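Hilwood labs adopt shared rules for robot arm table work

June 1, 2020

Three robotics labs in Hilwood have agreed to a common set of rules for tabletop work with two-fingered grippers, including sessions built around children's number puzzles.

The rules run to 4 pages and were drafted by Okis and Bouchard. They cover the condition of gripper fingertips, the layout of loose pieces before a run and the distance between people and moving arms.

Worn fingertips must be logged before each session, along with any rough or damaged puzzle tiles.
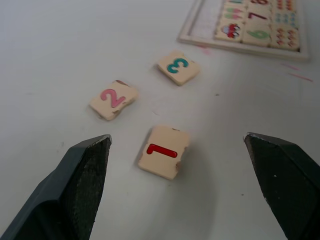 Dwight Turcotte said the log was overdue and that results from different labs could not be compared without it.

The section on people drew the most comments during drafting. Anyone standing beside the table must be able to reach a stop button – and must stay out of the arms' reach while they are powered. Labs have to keep records of at least 50 sessions before their first review in October.

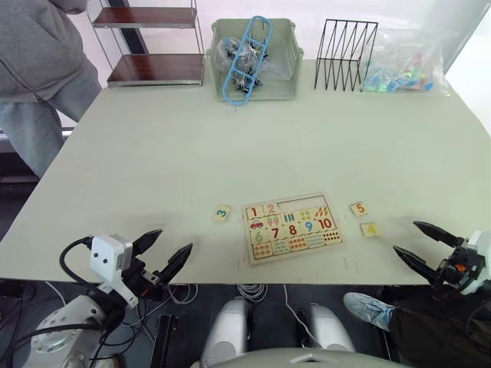

According to Isla Forsyth, the distance rule is sound but will be hard to follow in small rooms, and she would like to see it tested before the review.

Lomstead, the third lab, will start using the rules this month.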